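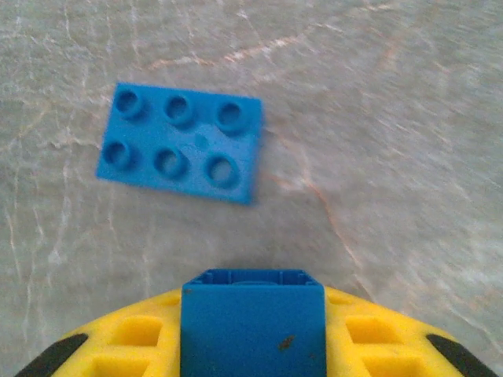
A blue two-by-three brick, the large toddler size, on a pale gray surface.

The Second Life of the Toy Bin
By Farzad Dehghan
Aug 11, 2026

Nine in the morning and the line is already past the bike rack. Strollers, wagons, one guy with a bathtub full of stuffed animals. An actual bathtub, baby size, pink.

This is Hundavard, the toy library on Mellis Street. Old shoe store. The foot measuring thing is still bolted to the floor by the door and every kid who comes in stands on it. You pay $12 a year, you get a card, you take home four toys for three weeks. Bring them back, take four more. Pretty much the whole idea.

It has 718 member families now. In March it had half that. Nothing much changed in between except that a mom posted a picture of her living room, before and after, and it got passed around the school lists. The "after" had a rug in it. People went a little crazy over the rug.

I went because of my own living room. Two kids, five and two, and a closet I no longer open. So I should say up front I am not neutral.

Davoud Yazdani runs the place. Former shop teacher, big hands, talks fast, never finishes a coffee. He started with what his own three left behind plus whatever the neighbors were throwing out. The catalog is at 3,825 items as of this summer, from wooden train sets down to a single very popular cash register.

"The cash register has a waiting list," he says. "Plastic. Beeps. I have gorgeous things in here, I have a hand carved barn, and they want the register."

What goes out most? Ride-ons, in warm weather. Marble runs. Play food. Anything with a ramp. Big toddler bricks go out by the bag and come back by the bag, more or less. Puzzles hardly move, and he has a theory on that, parents don't trust the piece count. He doesn't blame them.

Missing pieces are the real business of a toy library, as far as I can tell. There's a back counter where returns get weighed. Weighed! Each bag of bricks has its number on a tag, and if it comes back light, somebody writes it down and that's the end of it. No fines. He tried fines the first year and families just stopped coming, too embarassed to walk in owing three dollars over a plastic sheep. Now there's a jar by the door for strays, and people drop in whatever turned up under the couch. Half of it was never his.

Then the washing. Hard plastic goes in mesh bags and through a secondhand dishwasher, top rack, no heated dry. Wood gets wiped, never soaked. Cloth toys he quit taking, apart from dress-up, which goes home with whoever is on laundry that week. Batteries out before anything goes on a shelf. The bathtub of stuffed animals got turned away, very kindly. The guy looked crushed. He took it to the shelter on Kravchuk Avenue and they were happy to have it, so.

Money is tight, obviously. Rent is $600 a month, a favor from a landlord whose grandkids are members, and the favor runs out next spring. Cards cover part of the year. The rest comes from the Drolledel, a yearly swap and bake sale named after a song the kids made up, don't ask me to sing it. Last one brought 317 people through the door and cleared the insurance bill with a bit left over for shelving.

Does it mean we buy less? I asked everybody in line. Mixed. One dad said yes, way less, birthdays only. A grandmother said no, she just buys different, now she knows what they'll play with past the first afternoon. A woman with twins laughed at me.

In our house, three months in: the five-year-old packs the return bag herself and is pretty ruthless about it. The two-year-old cried over a dump truck for one evening and then asked for the next thing. The closet is still the closet. But I've stopped adding to it, mostly.

If you want to start one, Davoud's advice is short. Get a ground floor. Say no to stuffed animals. Take pictures of every set laid out flat, tape the picture inside the lid, and people will pack it back right with out being told. Open on a morning, not an evening. And buy two cash registers.

Hundavard is open mornings till noon, closed the last week of the month for the big clean. Bring proof of address and a sturdy bag. Cards are $12, cash or check, or free if you work two returns shifts.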